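Two-arm bottle sorting, more demos or better demos?

Posted by Ida Diekmann, 02/10/2025

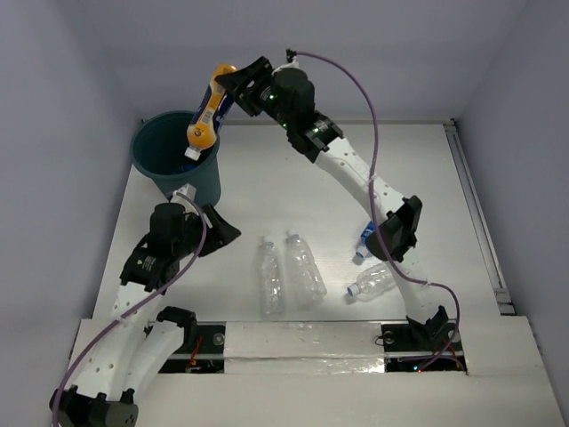

Right arm with a bottle over the bucket, left arm at the rim.

Trying to reproduce the Brulunel result on our own bench. They claim 27 careful demos beat 3000 sloppy ones for bottles into a bucket. We trained on both sets, same policy, same number of steps. Small set does fine on upright bottles, hopeless on ones lying down. Big set is the other way round?? Did anyone else get this, and is it the data or my grip labels

Ye-ji Ryu
Yes, same in November. Check how many of your careful demos start with a bottle on its side. Ours had 2. People pick the easy ones when told to be careful. We recorded 4 more lying down, different angles, and the gap mostly closed. Also score left and right arm seperately, a single success rate hides which one is waiting on the other.

Losico
just use more data

Givex
Second what Ye-ji said. Would also look at your action chunk length, ours was too long and the arm commited to a grasp before it had lined up. Shorter chunks, slower but fewer knocked over. Can't speak for the grip labels, we dont use them.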